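# Countertop drawer box

A countertop drawer box is a low box with a drawer in it that lives on the kitchen counter, usually pushed up against the wall. I've kept one going for years now, so I've ended up writing most of this page for our little household wiki (corrections welcome, and Wafula Wanyama has already sent me plenty!). 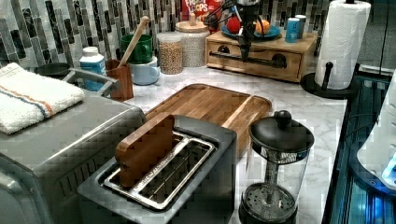 ## Shape and materials

Most of the ones I've come across are wood, with one wide drawer and a handle on the front. Light natural wood with a long black handle is a look I'm very fond of, especially on white marble. You'll also find versions with two or three narrow drawers - handy for tea bags, hopeless for a whisk.

Mine is a Taten, 18 inches wide. Wafula swears by the Muvton, but that one's 24 inches and I'd lose my chopping spot.

## What goes on top

The top is really a second shelf, and a shallow plate of fruit suits it nicely. An apple and an orange are plenty, plus a cup or two beside them. Cereal boxes can lean on the wall behind, where they're easy to grab at breakfast.

Bigger things do better along the rest of the counter: the wooden spoon in its cup, mugs, a jar of dried beans, a canister with a lid. I leave the middle clear for the cutting board and toaster.

## Care

Wipe it with a barely damp cloth, then dry it. I oil mine every May and tighten the handle screws while I'm at it - they do work loose, and Wafula's drawer once came out with no handle attached at all.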